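4. Working with the hand-held grippers

This section is for dining room staff at Stincombe who record table work for the Natton clearing system. Read section 3 (charging and storage) first.

What changes on your shift

Recording counts as normal working time. Whoever is on the recording table does not cover the floor, so the shift lead must move a second person across before you start. The system will take over some clearing after the January changeover. Laying up, spills and anything a guest asks for stay with staff.

Before you start

1. Sign out 2 grippers from locker 13 and write your name on the sheet.
2. Wipe the printed faces of both cubes with a dry cloth. Do not use spray.
3. Open and close each gripper fully. If the fingers stick, put it back and take another pair.
4. Tie back anything that hangs over your hands.
5. Choose the table plan on the Dantas screen and wait for the green line.

During a recording

6. Pick up one item at a time, at your usual clearing pace.
7. If you drop something, leave it where it lands and finish the movement. Then press Stop.
8. Rest your wrists after each run. You can ask to be swapped out at any point.

CAUTION: Never lift hot drinks or knives with the grippers.

NOTE: Error 241 means a cube has been covered for too long. Turn your wrist until the faces are clear and repeat the run.

Faults go to Nuwan Siriwardena. Questions about rotas or breaks go to Malsha Selvanayagam — she also keeps the list of people who have opted out.

4.1 Standing position

Most lost runs come from people leaning too far over the table. Stand at the near edge with a gripper in each hand and both arms forward, and bring the fingers down at an angle. Reach for what is close first, such as a glass cup on the red tray, and leave a small cup lying on its side between the tissue boxes until you can get to it without stretching.
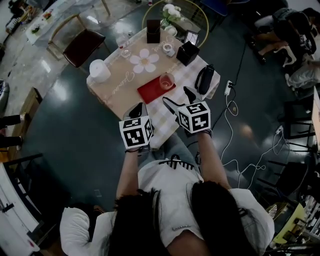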